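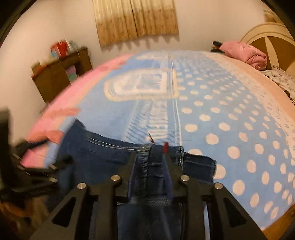
The Grusska denim mill opens its doors to visitors in March, and I went on the first morning tour, which left the gatehouse at 10. It lasted a little over two hours and covered most of the site apart from the boiler room.

We started in the yarn store and went from there to the dye range. The cotton runs through the indigo as ropes, comes up green, and turns blue in the air on the rollers overhead. The smell is strong. Visitors stand behind a yellow rail, and closed shoes are required.

The weaving shed has 14 looms, and 4 of them are old shuttle looms bought secondhand from Tomić when that mill shut. They are slow and very loud. Earplugs are handed out at the door. The narrow cloth they make goes to Salteo, a small jeans workshop in Ilirley, and the wide cloth is sold by the roll.

Upstairs is an archive room with swatch books on open shelves. The oldest book we were allowed to handle had samples of work cloth pasted in with the price per yard written beside each one. I could have used more time there.

The tour ends at the remnant shop. I bought two yards of a medium weight for an apron. Cards are not accepted. Parking is across the road, and the bus from Ilirley stops at the gate once an hour.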